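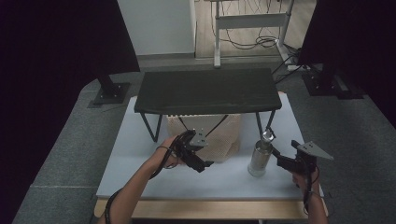

Posted by Hajar Kettani, Belkadi Shared House, Trudville
Call for participants / Open until places are full

We are looking for 19 people who live in small homes and who would like to take part in our study about storage and daily habits. The study is called Lirent and it starts in July.

Belkadi is a small office of interior planners in Trudville. For several years we have helped families who live in one or two rooms, and always we hear the same complaint: there are enough cupboards, but the things do not stay in them. A bag goes under a shelf for one evening and it is still there in spring. We want to understand better how this happens, and to write a short guide which will be free for all residents of the town.

Who can take part

You are 18 or older and you live in Trudville or in Estska. Your home is not bigger than 37 square metres. You can live alone, with a partner, with children or with flatmates, but every adult in the home must agree. You can rent or own. It is not necessary that your home is tidy, and please do not clean specially for us. We would be glad to have also some people who work at night, as we had very few of them in our earlier work.

What we ask from you

The study takes four weeks. In the first week one of us visits you for two hours and we speak about how you use each room. After this you keep a small diary, five minutes in the evening, where you write what you were searching for that day and where you found it. You can write by hand or on the telephone, in English or in your own language. In the third week you change the place of one kind of thing, for example shoes or papers or kitchen tins, and you tell us how it goes. At the end there is a group meeting in our office on a Monday at 18.30, with soup and bread. Children are welcome at the meeting.

What you receive

Each home receives 100 euros after the group meeting. If you must stop earlier, we pay for the weeks you have finished. Bus tickets from Estska are paid back if you keep them. You will also receive the printed guide, of which we make 3000 copies.

Your privacy

We do not write your name or your address in the guide. The diaries stay in our office and you can ask for yours back at any moment. You may leave the study without telling us the reason.

How to apply

Please write a short letter or e-mail to Hajar Kettani at Belkadi. Tell us how many people live with you, the size of your home, which evenings you are free, and one object that you lose often. We answer everybody within ten days, also if we have no place left. If writing is difficult for you, you can come to the office on weekday mornings and we will fill in the form together.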